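The Basin

Nassoro Shemweta moved into the ground floor flat in Arkville in February, with one suitcase and a box of kitchen things his sister had packed for him. The flat had two rooms and a place at the back where the washing was done. The landlady, Mrs. Muriithi, lived upstairs. She gave him the key, showed him how to turn the water on, and told him which shelf was his.

"The pink basin stays," she said. "It was here before you and it will be here after you."

He said that was fine. He didn't own a basin.

He worked nights at the Bernunix warehouse, on the Jeltcombe road. His locker number was 2477. He slept until noon, ate, and then did whatever there was to do in the flat. For the first few weeks there was a lot. The drawer under the stove wouldn't close. The back door stuck. He fixed the drawer with a piece of folded cardboard and learned to lift the door a little before he pulled it.

The cloths were the last thing. He had found them at the bottom of the kitchen cupboard, pushed behind a stack of old newspapers. He didn't know whose they were. He took them out and put them on the chair, and they stayed on the chair for a while. When he had company he moved them to the bed, and when he went to bed he moved them back to the chair.

On his day off he carried them to the back and put them in the pink basin. There was a peach towel, the crinkled kind that never looks ironed, and it took up most of the room. There was a green and white checked cloth that hung over the side whichever way he folded it. There was a cream one with green stripes, and under those a blue and pink one he couldn't remember picking up.

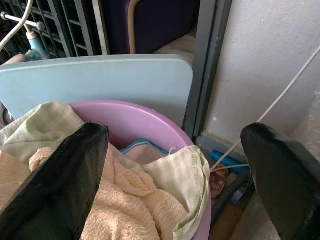

He went back in to look for the soap. He had bought a bar the week before and put it somewhere sensible, and now he couldn't find it. He looked under the sink and on the windowsill. He looked in his jacket. While he was looking he heard Mrs. Muriithi come down the outside stairs, slowly, holding the rail.

When he came out with the soap she was standing over the basin.

"Where did you get these?" she said.

"From the cupboard. Behind the newspapers."

She bent down and took hold of the corner of the checked cloth. She rubbed it between her thumb and finger the way people do in a shop.

"I looked for this one," she said. "I turned the whole upstairs over. I blamed my daughter-in-law."

"I can give them to you now, if you want. I was only going to wash them."

"Wash them first," she said. "What would I do with them dirty?"

She didn't go back up. She pulled the stool out from beside the door and sat on it. He knelt down and started with the peach towel, and she watched his hands.

"You don't wring that kind," she said. "You press it."

He pressed it. She told him that her husband used to keep the cloths down here, when the ground floor was theirs too and the boys slept upstairs. He had baked bread to sell, every morning except one a week, and each cloth had its job. The checked one went over the dough. The cream one was for his hands. The peach towel was for his neck, because the oven was on that side of the kitchen then and the room got very hot.

"And the blue and pink?" Nassoro asked.

She thought about it.

"That one I don't know," she said. "Maybe it belonged to the tenant before you. He left a lot of things. He left a tooth in a matchbox."

Nassoro changed the water and started on the stripes. There was an old stain near the hem, and he worked at it with the soap. It got lighter but it didn't go. He held it up to show her and she shrugged.

"How many years did he do the bread?" he asked.

"Seventeen. Then his back went, and we rented out the downstairs. The first tenant wanted the oven taken out, so we took it out. I got two men in to carry it and one of them dropped his end. There's a mark on the step."

He had seen the mark. He had thought it was from a car jack.

When everything was rinsed he hung the four cloths along the line, with the towel at the end where it would get the most sun. He was two pegs short, so he let the cream one and the checked one share. Mrs. Muriithi got up and moved a peg that was already fine. Then she said she had beans on the stove and went upstairs.

He slept for a couple of hours before his shift. It was getting dark when he went out to take the washing in. The checked cloth was gone from the line, and so was the cream one, and the towel. She must have come down while he was asleep. She had left the blue and pink one by itself in the middle, with a peg at each corner.

He took it down and folded it. In the kitchen there was a plate on the counter with another plate turned over on top. She had her own key, which they had talked about once already. He lifted the top plate. It was beans, with half a round of flat bread on the side, and the bread was still a little warm.

He ate standing up. He washed both plates, dried them with the blue and pink cloth, and hung it on the nail by the stove. Then he put on his jacket, lifted the back door a little, pulled it shut, and walked down to the bus.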